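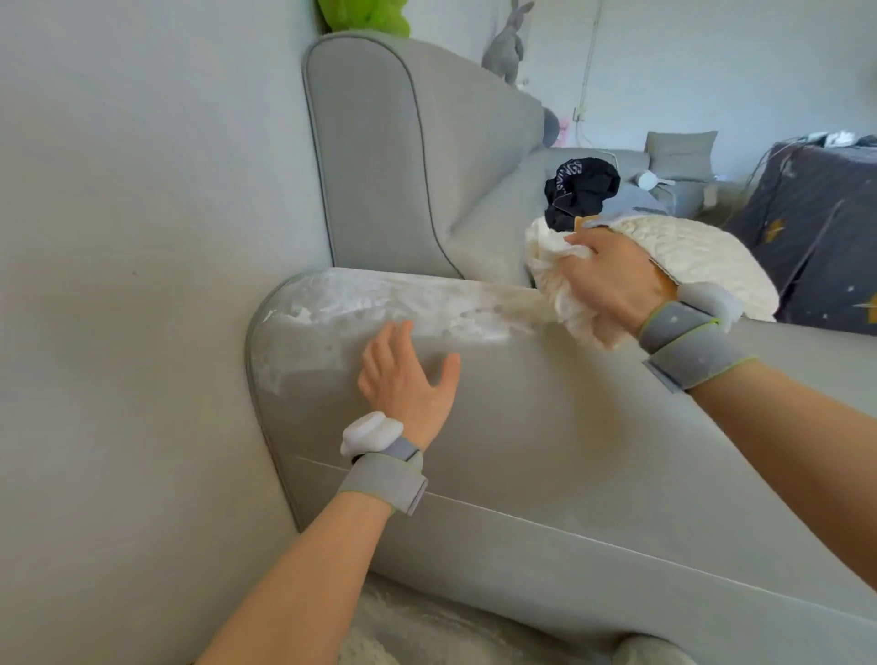
Caring for Your Upholstered Sofa: Your Questions, Answered

Why is there a white, powdery film on the armrest after I cleaned it?

Oh, we hear this one so often, especially on gray fabric, where every little streak shows! Most of the time it's leftover cleaner that dried in the weave. Go over it with a clean cloth barely dampened with plain water, turn the cloth often, and let the arm dry before you decide whether it needs a second pass.

Can I scrub harder?

Please go easy. Press and lift, working toward the middle of the mark, and follow the piping with a light touch (it frays sooner than you'd think).

How much baking soda should I use?

A thin dusting, left for 13 minutes and then vacuumed with the brush head. More than that just settles into the seams.

Do I have to clear everything off first?

It does help! Stuffed animals, folded blankets, yesterday's sweatshirt, all of it can sit on a chair for the afternoon.

Will you come and do it for me?

We'd love to. Antigoni Mavromatis books home visits all over Zarville and Grokville, and a single armchair or sofa arm is $33. Call before 2 p.m. if you'd like a visit the next day.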